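About us

Brimholm is a small robotics outfit. We teach arms to pick things up off desks and put them down again, mostly in simulation first. Two rooms, one kettle.

What went wrong

In November our arm Oma closed on a radio and didn't let go. Release command sent, gripper ignored it. Stop button worked, thankfuly. The fault was ours - a timeout we'd set and forgotten in Cenora, our control software. It had passed 2,651 simulated picks by then, so we'd stopped looking.

Now every release gets checked twice, and no new build goes near the real arm without 2,000 clean runs. Walkie-talkie on the desk is still the first test, every time.

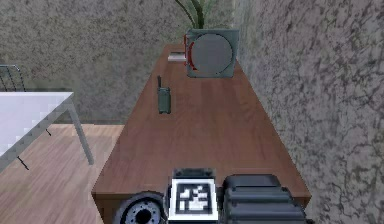
Get in touch

Had a similar fault? Tell us, we reply within 3 days.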